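Subject: Re: [home-and-bench] Are we anywhere near a machine that tidies up?

Good evening all,

Sorry to be slow in answering, I've been meaning to sit down with this thread since the beginning of October and the garden kept winning. Thank you for such a thoughtful post, and to everybody who piled in after it. I've snipped it down to the bit I wanted to pick up:

> I've had a floor-cleaning machine for 7 years and I'm fond of it, but
> I still spend ten minutes picking things up before it can start. My
> neighbour swears that within a few years we'll all have something
> with arms that puts the kitchen straight overnight. I used to run the
> stores at Dahlgren, where we had 2,052 bins of fixings and
> hand tools, and I can't see it myself. The washing-up, perhaps. But
> would any of you trust one with a workbench?

I'm more hopeful than you are, though only by a whisker! I followed the Stikiditz tidying trials quite closely last winter (they send out a very readable newsletter, if anyone would like it forwarded) and I came away both impressed and rather tickled by how hard the ordinary stuff is.
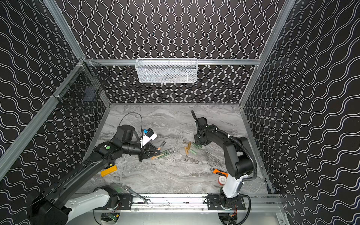 Workbenches are my own corner of this, having spent far too many years at the back of the Provono repair shop, and I think people who haven't kept one underestimate what "put it away" means. A dirty plate is a plate, and it goes where plates go. Now think of the odds and ends on that marbled top between the two arms: screwdrivers with green handles, one with an orange-brown handle, a roll of tape, a spanner, and then those little wooden and green cylinders, which could be stock, or offcuts, or somebody's half-finished job. I'd know which in my own shop, but only from having been there all morning. There are two wire baskets hanging up, and I couldn't tell you which of them ought to get what, so I do feel for the poor machine.

As for picking things up, I'd give the arms better marks than I would have a few years ago. The newsletter said one run of 500 pick-ups had 241 that needed no second try, which sounds dismal until you remember what our first apprentices were like (I include myself). Thin things lying flat were the worst, apparently. Anyone who's tried to get a washer off a smooth bench with gloves on will sympathise.

So, would I trust one with a workbench? With mine, not yet. With a bench laid out properly, a marked place for every tool and no mystery bits, I think I'd let it have a go while I made the tea. The chap who keeps our Vaveck lathe running says the same, although he'd want to stand and watch it.

I'd love to hear more about how you labelled those bins, by the way. Did the small fixings ever go back in the right ones?

All the best to everyone, and do shout if you want the newsletter.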